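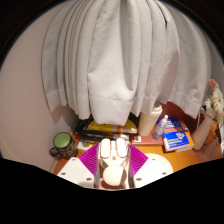
Handheld Gripper Kits: Budgeting and Ordering FAQ

Last updated Jan 27, 2024

These answers cover the Trundedix handheld gripper kit and are meant for labs, schools and small teams working out a purchase. Prices are in US dollars and leave out tax.

What does a kit cost?

A single kit is $600. It includes the handheld body, both fingers with ribbed pads fitted, a camera mount, a charging cable and a hard case. The camera is sold separately, as many buyers already own one that fits.

What are the pads, and how often will I replace them?

The pads are the soft ribbed pieces on the inner face of each finger. They are the part that wears. A replacement pair is $47. Teams that handle books, mugs and bottles tend to get a long life out of a pair. Anyone working with rough cardboard or metal edges should keep a spare pair on the shelf. Pads are sold only as pairs so that both sides wear evenly.

How many kits should we order?

Order one per person recording at the same time, plus a spare if you have a deadline. Most first orders are for 2 kits. Sharing one kit between two people works if one records while the other resets the objects, and that is how we suggest you run your first sessions anyway.

Do I need to buy a robot arm as well?

Not to start. The kit is held in the hand, and you can record tasks with it for as long as you like before you own an arm. If you plan to run the results on an arm later, put the arm in a separate budget line. The wrist adapter for it is $190 and can be added to the order at any time. Check the bolt pattern of your arm before ordering the adapter, because we cannot take it back once it has been fitted.

What should we budget for objects and furniture?

Usually very little. An ordinary desk with ordinary things on it is a good place to record, and most homes and offices already have what you need. Avoid spending money on matching sets. A mix of shapes is more useful: flat books, a tall tumbler, a mug with a handle, a small spray bottle. Set aside a small amount for things that get dropped.

Do we need special lighting or a dedicated room?

No. Normal room light is fine. If direct sun falls on the desk for part of the day, a plain curtain will even it out. Leave enough clear space at the front edge of the desk to bring the open fingers in without bumping anything.

How long does delivery take?

Stock items leave the Filport warehouse within a week. Orders placed in December may take longer. Shipping is quoted at checkout by weight. Two kits fit in one carton, so a third kit moves you up a shipping band.

Can I pay by purchase order?

Yes, for schools, universities and registered companies. Send the purchase order to Raimonds Ķēniņš in the sales office with a billing address and a delivery contact. We ship after the purchase order is confirmed and invoice on the same day. Private buyers pay by card.

Is there a discount for larger orders?

We quote larger orders individually. Pads and adapters do not count toward the quantity. Ask for the quote before you submit your budget, as a quote stays valid through the end of the quarter.

What does the warranty cover?

The body, fingers and mount are covered for a year. Pads are not covered unless they arrive damaged. Repairs in Europe go through Van Beek, and you will need your order number.

Who can help me put a budget together?

Luuk De Haan answers planning questions. Tell him how many people will be recording, which camera you have and whether an arm is planned. He will send back an itemized list that you can attach to a funding request.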